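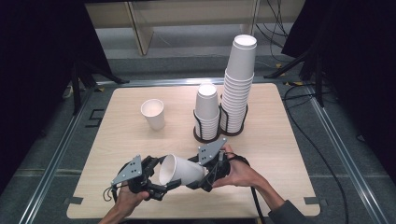 Chapter 7
Disposable Cups and the Service Table

The paper cup is among the smallest items a catering department purchases, and it is handled more often than almost any other. A service point that offers coffee to 200 guests in a morning may issue twice that number of cups, each of which must be stored, separated, and set out by hand. Storage therefore deserves attention at the planning stage. Nested cups take up little room on the table, but a tall column leans easily; the two stacks in the opening photograph stand side by side in black wire holders, which wrap around the cups while leaving the rims in reach. The student should also note the shape of the cup itself. Its tapered wall permits nesting, and its rolled rim gives the fingers an edge to lift.

This chapter deals first with the selection of cups and holders, then with the layout of the table, and finally with restocking during service. Section 7.4 presents the case of the Forsberg dining hall, where Brigitta Wyss revised the supply plan in July — a change that affected both ordering and staffing. Terms printed in bold are defined at the end of the chapter.

7.1 Selecting Cups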